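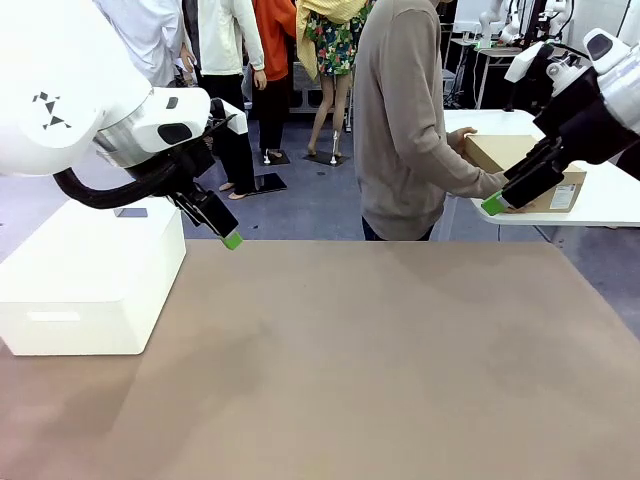
Two-arm station with the left gripper over the brown table. The packing table stands directly behind it.

Dendico Footwear and Box Handling Set: Fault Release

Maintained by the Nesetti laboratory, Sadotstead
Contact for this release: Anca Roman
Status: restricted to partner groups, revision 4

Summary

This release contains 344 episodes recorded on the two-arm station at Sadotstead in which a fault was logged. They were separated from the main set of 2574 episodes after a review in December. The main set remains available and is unchanged except for the removal of these files. Users who downloaded the main set before revision 4 should replace their copy.

What went wrong

During the recording period the right gripper did not always hold its commanded opening. The controller reported the fingers as fully open while they were still closing by a few millimeters. The fault was intermittent and did not trigger a stop, so operators continued to record. Kvido Kubíček identified it when he compared commanded and measured finger positions for shoe pickups and found a steady offset that grew over the course of a session.

The cause was a worn connector in the gripper cable. When the wrist turned past a certain angle, the position signal dropped out and the controller kept the last good value for up to 300 milliseconds. The connector has been replaced and the controller now stops the arm on any missing reading.

Effect on the data

Shoe episodes are the most affected. The task requires the fingers to pass on either side of the heel before closing, and a small error in the opening is enough to push the shoe forward or catch the collar. Wrist camera video is not affected and may be used to judge the true finger opening. Joint positions for both arms are considered reliable. The gripper position channel on the right side is not.
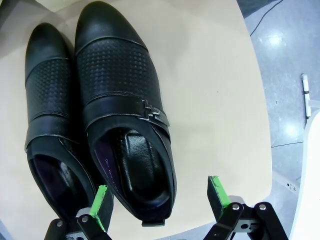

Safety finding

The review also noted that the packing table is within reach of the right arm. No contact with a person was recorded. Even so, an arm that acts on an old reading should not share space with someone handling boxes. Orhun Coşkun has issued a revised station rule: the arms are to be parked and disabled before anyone works at the packing table – this applies to short tasks as well.

File layout

episodes/ – one folder per episode, with video and joint logs
faults.csv – start and end of each dropout, by episode
notes/ – operator comments, lightly edited for spelling

Permitted use

The set may be used for fault detection and for testing recovery behavior. It should not be used to train grasping policies without first removing the right gripper channel. Requests for exceptions are to be sent to Janka Sýkora.

Known gaps

Dropouts shorter than two control cycles are not listed in faults.csv. Operator comments are missing for the earliest sessions.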